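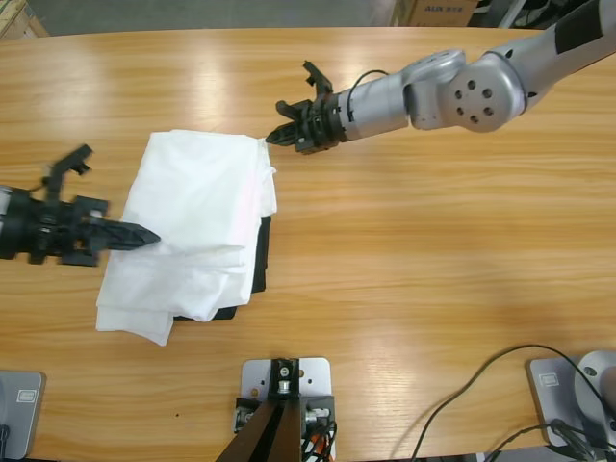 Washing and storing cotton tablecloths

A plain white cloth will last for years if stains are dealt with early and it is put away properly. The method below is the one used at the Stillholm guest house in Zesedcombe.

Before you wash

Shake the cloth outdoors. Dab wine or tea with cold water, working from the edge of the stain inwards. For grease, rub in a little washing-up liquid and leave it for an hour. Don't use hot water on egg or gravy.
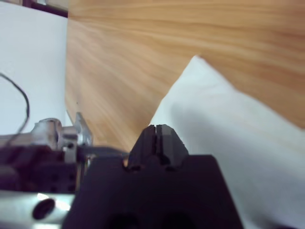
Page 3

Washing

Keep whites apart from anything dark. Fill the drum no more than two thirds and use a warm cotton cycle. Skip the fabric softener, as it leaves a coating that makes the next stain harder to shift. If the cloth has gone grey, soak it overnight in soda crystals first.

Drying and ironing

Hang it over two lines so that it doesn't sag, and bring it in while still slightly damp. Iron from the middle outwards, 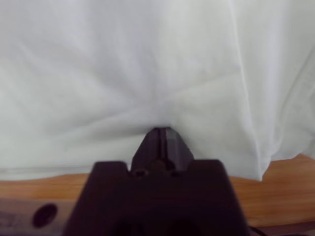
moving the finished part over the back of the board as you go. Let it cool flat for a few minutes before folding.

Storing

Roll long cloths round a cardboard tube. Fold the others in thirds, and change the fold lines every August.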